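4.2 Materials and sorting task

The second part of the study concerned how people group foods and drinks when no categories are given to them. Earlier work on free sorting has mostly used written words or line drawings. We wanted to know if the same person makes the same groups when the items are shown together on one surface, as one meets them on a kitchen table, and when they are only named in a list. This question matters for the design of shopping lists and food diaries, where the user has to find an item inside a category that somebody else has made.

In total 79 adults took part, and 75 of them completed both sessions. The four persons who did not return for the second session are left out of all results below. Participants were recruited in August through notices in the two public libraries of Stideck and through the newsletter of the Salminen adult education center. All of them did their own grocery shopping at least once a week. They received a voucher for a local bakery, which they got also if they stopped before the end.

In the list session, participants read the names of the items on paper cards and put the cards into piles. They could make as many piles as they wished, and a pile with a single card was allowed. After this they gave each pile a name. In the display session, they saw the items together in rendered table views and marked on an answer sheet which items belonged together. The order of the two sessions was changed between participants, with a pause of 11 days between them. We chose this pause because in the pilot study several participants told us that, after only a few days, they still remembered the names they had given and simply wrote them again.

The items were selected to permit more than one reasonable grouping. An apple and a pear are both fruits for nearly every speaker, but a pumpkin is less clear. Botanically it is a fruit, in the kitchen it is mostly treated as a vegetable, and in autumn many households buy it as decoration. A pitcher is not food at all, but it can be put together with a soda can if the participant thinks of drinking. Color offers one more possibility, as orange items can be placed together even when they are not similar in any other respect. Figure 3 gives one of the table views.

The answer sheets were read by two coders who did not know which session a sheet came from. From both sessions together we obtained 596 named groups. Each group name was assigned to one of four types: kind of thing ("fruit"), use ("for drinking"), place ("goes in the fridge"), or appearance ("orange ones"). When the two coders did not agree, the name was discussed until one type was chosen. Names that could not be understood, for example because of the handwriting, were kept in the count of groups but not assigned to a type.

We did not tell participants that speed was important, and no time was measured. Some of them asked if there was a correct answer. The instructor then repeated the sentence from the instruction sheet, "Please make the groups that feel right to you," and gave no other help. Two participants in the Stideck group wished to place one item in two piles at once. This was not permitted by our procedure, and we think now that it should be permitted in future work, because the wish itself says something about how the item is understood.

The piles were entered into Plosum, the sorting software of our department, which calculates for each pair of items how often they were placed together. These values were then used for the cluster analysis in Section 5. We used the average linkage method in both sessions. Other methods gave trees of a similar form, with the exception of the pumpkin, whose position was not stable.

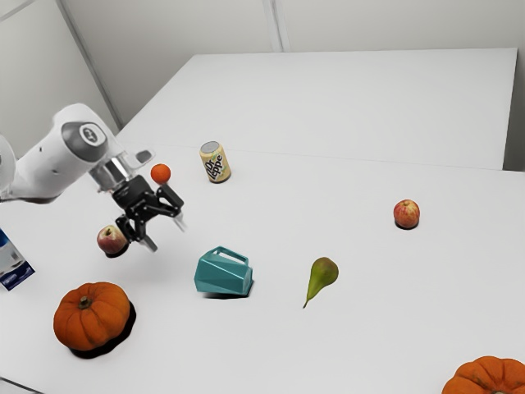 Figure 3. Table view with apples, pumpkins, a pear, a small orange fruit, a soda can, a carton and a pitcher.

For the comparison of the two sessions, we looked first at the types of group names and only after this at the trees. A participant can keep the same piles and still change the reason for them, and such a change is not visible in the pair values. We therefore report both measures for each participant. The names given in the first session are also compared separately for the Stideck and Salminen groups, as the second group was on average older and had more experience with cooking for a family.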